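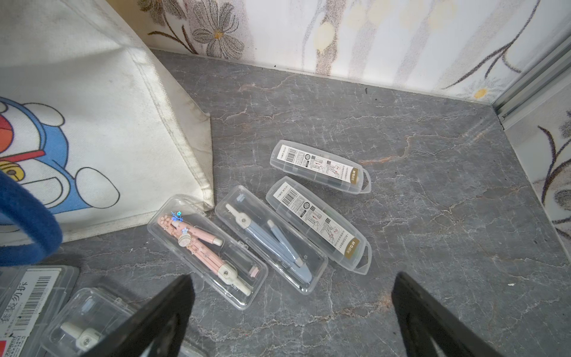 5. Hanging the paper

Read section 4 (Preparing the wall) before you start. These steps are for Olurora paste-the-wall papers only. Traditional papers that need soaking are covered in section 7.

5.1 Before you open the rolls

1. Check that the batch number is the same on every label. Keep one label until the job is finished.
2. Turn off the heating in the room and leave it off until the paper has dried.
3. Switch off the electricity at the consumer unit if you will be working near sockets or switches. Test that it is off.
4. Clear a flat surface to cut on. It must be longer than your longest length of paper and completely clean.

CAUTION: Do not mix batches on the same wall. Shades can differ between batches even where the pattern code is identical.

5.2 Marking the starting line

1. Measure 50 mm less than the width of your roll from the corner and make a light pencil mark near the ceiling.
2. Hang a plumb line from the mark. Wait for it to stop moving.
3. Make further marks down the wall behind the line and join them with a long level.
4. Hold a dry roll against the line. The extra should turn the corner on to the next wall.

Use pencil only. Ink and felt tip will show through pale papers, sometimes weeks later.

5.3 Cutting

1. Measure the height of the wall in three places and use the largest figure.
2. Add 90 mm for trimming, split between top and bottom.
3. Lay the second length beside the first and match the pattern at eye level before cutting it.
4. Number each length on the back, at the top, with an arrow pointing up.

Large flower patterns have a long repeat. Allow an extra roll for any wall with more than one doorway. 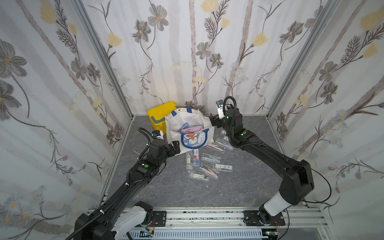

Wai-kit Ko: I'd add that you should cut the lengths for the narrow side walls last. I cut all of mine in one go, and the returns came out with the flowers too low. It cost me most of a roll.

We agree, and the order has been changed in this edition. Cut and hang the back wall of an alcove first, then measure the sides again.

5.4 Pasting and hanging

1. Stir the paste and let it stand for 20 minutes.
2. Roll paste on to the wall, slightly wider than one length. Use a brush in the corners and along the skirting.
3. Offer up the top of the paper and line up its edge with your pencil line.
4. Smooth down the middle first, then out to the sides.
5. Crease the paper into the ceiling line, ease it back and cut with scissors. At the skirting, use a snap-off knife against a wide filling knife.
6. Butt the next length against the first. Do not overlap.
7. Wipe off surplus paste with a damp sponge straight away.

NOTE: Small bubbles normally go down as the paper dries. Leave them overnight before doing anything about them.

CAUTION: Change the blade often. A dull blade drags and tears damp paper.

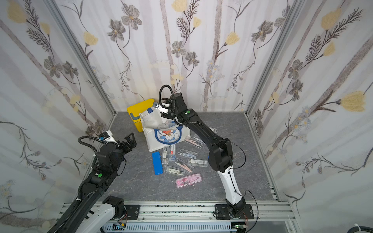
Verach, November

Change to the paste instructions. Tubs of Olurora ready-mixed paste now carry the code 161 on the lid. This paste is thinner than the old one and must not be watered down. If your tub has no code, follow the mixing table in section 3. Both kinds can be used with every paper in the current range, but use only one kind on any one wall.

Questions about the change should go to Hanna Tkachenko at the Verach office. Please have your batch number ready.

5.5 Drying

1. Leave the door ajar and the windows shut.
2. Wait until the next day before putting the heating back on, and start with a low setting.
3. Refit socket covers only when the paper behind them is fully dry.

If a seam lifts, see section 8.

Olurora Wallpapers, Customer Help, Verach | © Olurora | Back to top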